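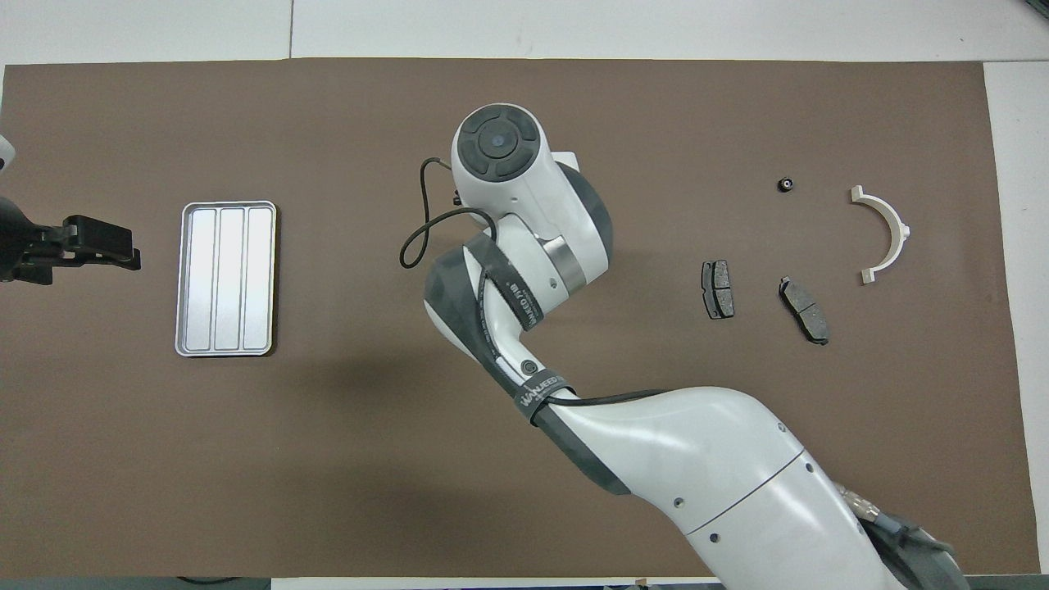
benchtop_mick
Forum moderator, Training and Courses
Posted November 26, 2021

Moving this out of the general jobs thread as it was taking over. Original question from kettle_on_2 below, replies follow. Keep it to courses please, the pay argument has its own thread.

kettle_on_2
New member

I work in the stores at a small parts supplier and want to move across into IT support. I have 248 pounds set aside and my manager might match some of it. Two options near me. Trengate run an evening course, two nights a week for 14 weeks, classroom in the old college building. Baston do the same syllabus online, go at your own pace, with a tutor you can email. Both say they prepare you for the entry level support exam. Neither price includes the exam itself. Has anyone done either of them? I left school without much and have not sat an exam in years.

rowanberry
Member, 134 posts

Did Trengate, finished in June. The teaching was good. Our tutor had worked on a helpdesk for a long time and he made us write up tickets every week, which I thought was a waste of time until I got a job and that was most of the job. The room was cold and three of the PCs did not work properly, so get there early. Started with a full class and a fair few had dropped out by the halfway point, mostly people with kids or shift work.

patchlead
Member

I would save the money. Everything on that syllabus is available free or for the price of a second-hand book. Buy an old desktop for 50 pounds, take it to bits, put it back, install two operating systems on it, break the network and fix it. Then pay for the exam and nothing else. I did it that way and have never been asked in an interview where I studied.

rowanberry
Member, 134 posts

That works if you are the sort of person who will sit down every night without being told to. I am not. I had the book for a year before I signed up and got as far as chapter two.

patchlead
Member

Fair enough, but then you are paying for somebody to make you turn up. Say so on the tin.

rowanberry
Member, 134 posts

I am happy to say so. It was worth it to me.

dunmore_lad
Member, 146 posts

Baston here, online. Mixed. The videos are clear and you can stop and go back, which helped with subnetting. The tutor emails were slow, four days once, and by then I had either worked it out or moved on. They do give you practice papers and those were close to the real thing. One warning – access runs for a fixed number of months from the day you pay, not the day you start. I lost three weeks that way. Read the terms.

kettle_on_2
New member

Thanks all. I had not spotted the bit about access. Does either of them help with finding work afterwards? Trengate's leaflet says "employer links" but does not name any.

rowanberry
Member, 134 posts

They had someone in from Fitzgerald for one evening to talk about what they look for. Two people from our group got interviews out of it. I found mine through an ordinary job site. I would not pick the course on that.

oldserverroom
Member

I help with hiring for a support team, so here is the other side. The certificate gets you past the first sort, and after that I do not care which provider it was. I ask people to tell me about a fault they fixed and how they went about it. Someone who has worked in stores and dealt with annoyed customers at a counter is a good bet for a helpdesk. Put that on your CV, near the top.

I disagree with patchlead about doing it all alone, by the way. It is fine for the technical side, but you get no practice at explaining things to other people. You can get that in a class, or by helping out at a repair café, or just fixing things for the neighbours.

patchlead
Member

I did fix things for the neighbours. Still do, unfortunately.

dunmore_lad
Member, 146 posts

Has anyone tried Rollen? They have started advertising the same course with the exam fee included. Looks cheaper overall but I can't find anybody who has finished it.

benchtop_mick
Forum moderator

Rollen are new this year. Nothing against them, but ask in writing whether the fee covers a resit. Some places include the first attempt only and the resit is full price.

kettle_on_2
New member

I rang Trengate at lunch. They let you sit in on one evening for free before paying, so I am doing that on their next open night. If the shifts don't work out I will go with Baston and not pay until I am ready to start. I am also going to look for an old desktop, as that seems to be the one bit nobody objects to.

rowanberry
Member, 134 posts

Good plan. Take a jumper.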